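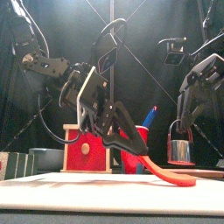 Nisreen Abu Hammour
Robot operator and shift trainer, Kirnberg

So we finally have house rules! It took us since June, two rewrites and one very long lunch at Prado, but they are printed and taped up next to the operator's chair, and I've been promising a post on them to the three people who keep asking.

Some background for anyone new. I teach operators how to run a pair of arms over a tabletop. They pick things up, put them in other things, pass them across, and every run gets saved. When I started, the rules lived in people's heads. If you sat next to the right person on your first day you learned good habits, and if you sat next to me you learned mine (sorry). Then we looked back through the first 357 runs on the Trandetti job and could tell who had been driving just from how the grippers came down. Lovely for a guessing game, terrible for the data.

The rule I fought hardest for is that one arm waits. If both arms need to be over the same bit of table, one of them goes first and the other one holds still until it's out. Holding something is fine. Hovering with a bucket is fine. What I don't want is two arms sneaking toward the middle together because the person driving feels confident. I've felt confident. I have also bent a finger mount and spent an afternoon with a hex key, so now I wait like everybody else.

Next is the one about soft stuff. Anything bendy gets gripped slowly, and you stop closing as soon as it's held. You don't squeeze to be sure. People coming from the Griron cells, where everything is a machined block, find this really hard – they want that firm clamp! With a floppy ring you also pick your spot before you go down, one finger inside and one outside, and if you come in badly you go back up and try again. No poking it around the table. A clean retry stays in the recording and gets a note. A poke gets thrown out.
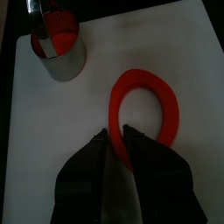 Yavuz Bayram wrote to me after reading the draft and said he'd go further: if a retry is allowed, the sheet should say how many, or you'll end up with somebody going up and down all morning and calling it careful. He wanted a limit of three. He also thought "slowly" was a useless word in a rule and asked what I meant by it.

Fair, both times. I took the limit and argued about the other one for a week. We did try putting a number on the speed, and what happened was that people stared at the readout and forgot to look at the table. So the sheet now says to use the slow setting for the last bit of the approach, and the slow setting is locked. You can't fiddle with it. Yavuz is still not totally happy, but he signed it.

Then there's the reset, which I know is the boring part. After every run you put the table back by hand with the arms paused. Paused means the light says paused and you've said it out loud. It doesn't mean you've let go of the controls. I'm a bit of a pain about saying it out loud, even when you're alone in the room (you feel silly for a day and then you don't).
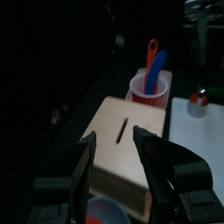 And don't put things back in the exact same spot every time, please. I used to line everything up beautifully and was very proud of it, and then had to be told that a table that never changes doesn't teach much. Shift things, turn them, let them get in each other's way a little. Just keep everything within reach, and keep hard things from sitting right where the arm has to swing.

Last one is breaks. Five minutes every hour, hands off, chair pushed back. I had a new trainee who wanted to skip hers to hit 1000 runs by the end of the month, and I loved the enthusiasm, but no. The sloppy runs almost all come late in a sitting. Mine do, anyway.

The sheet fits on one side of paper, and I'd like to keep it that way. We're going over it again on Thu 17 September, so if you run a setup like ours and have a rule you swear by, leave it in the comments before then. I'm especially after something sensible on what to do when an object rolls off the table, because right now ours just says "pause" and then everybody argues.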